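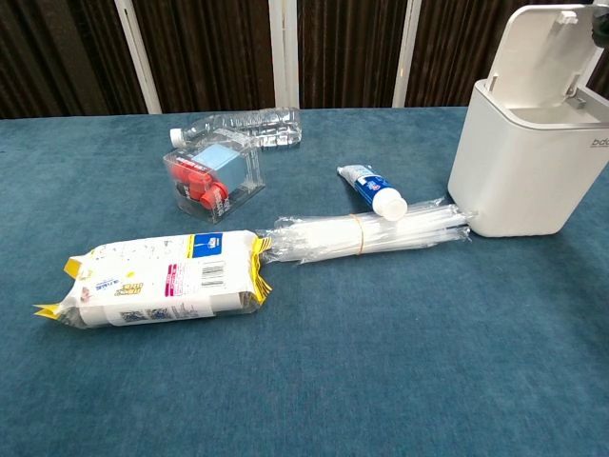 One respondent in Plesbridge told us that she never knew which bin a package belonged in once it was made of two things at once, so she kept a bag of "maybes" behind the kitchen door until it was full. Remarks of this sort came up again and again in our 947 household interviews, and they changed the way we read the sorting data!

Figure 2. Mixed household items, including a plastic water bottle with its cap on and a clear blister package with a paper insert.

4.2 Doubt as a source of sorting error

Most earlier work treats a wrongly sorted item as a sign of low interest. Our results point somewhere more exciting. Of the 3,000 diary entries collected in Plesbridge and Nesik, 279 recorded a moment of doubt, and these entries came mostly from people who scored high on our interest scale. They cared a great deal – they simply had no rule that fit the thing in their hand.

Packages that join plastic and paper gave the most trouble. Several households in Nesik pulled the two apart every time, while others put the whole package in general waste to be safe. Bottle caps were a second sticking point (on or off?), and the printed guides in the two towns gave different answers.

The Harneo leaflet, sent to 200 homes in March, sorted its advice by package and left material names to the back page. Readers liked this very much, and many taped it inside a cupboard. We return to the leaflet in Section 5, where diary entries from those homes are compared with the rest of the Plesbridge sample.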